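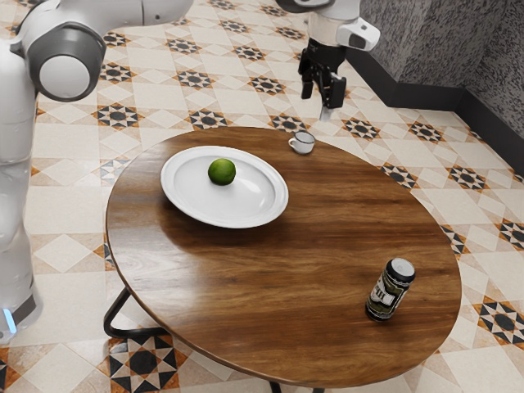 We had 30 chairs set out in the library basement and ended up needing more, so a few people sat on the radiator cover for the first hour.

The film was Annelore Kettler's documentary about the Garg family, who ran a dry cleaning shop two streets over from me for most of the nineties. The father was detained after a routine check-in appointment and spent 547 days in a facility 390 miles from his wife and kids. Annelore shot it over four years, mostly by herself, with Ashok Dixit doing sound when he could get time off.

I've written before that I don't love documentaries that lean on music. This one has almost none. There is a long stretch in the middle where the older daughter fills out a form at the kitchen table and keeps asking her mother for dates. Her mother gets one wrong and they have to start the page over. I thought it was the best part of the film. The woman next to me thought it dragged, and said so on the stairs.

The courtroom material is weaker. Cameras weren't allowed in, so we get the outside of the building and a voice reading from the transcript. It goes on too long and I lost track of which hearing was which. A date on the screen would have fixed it.

Savita Kaushik ran the discussion afterward. She is an immigration attorney and she kept her answers short. Someone asked how common a case like this is, and she said she wouldn't guess at a number, but that the distance was what her clients talked about most. Visits cost money. The Gargs made the drive every other weekend at first, then once a month, and then the car gave out. The film covers that in maybe two minutes and I wish it had stayed there longer.

Shirley Treloar asked what happened to the shop. It closed. The younger son came up to answer that one himself, which I hadn't expected, as he is barely in the film. He said he didn't want to be in it at first and changed his mind too late. He works nights now and had to leave before the end of the questions.

There is a second screening in June, at 7 p.m., same room. It's free, though they are asking for donations toward captions in Spanish and Punjabi. They had raised roughly $100 by the time I left. The running time is a little under an hour and a half. Bring a sweater, the basement is cold.

I still owe Tiziana Marchetti a post about the shorts program from last month. I have the notes and will try to get to it next week.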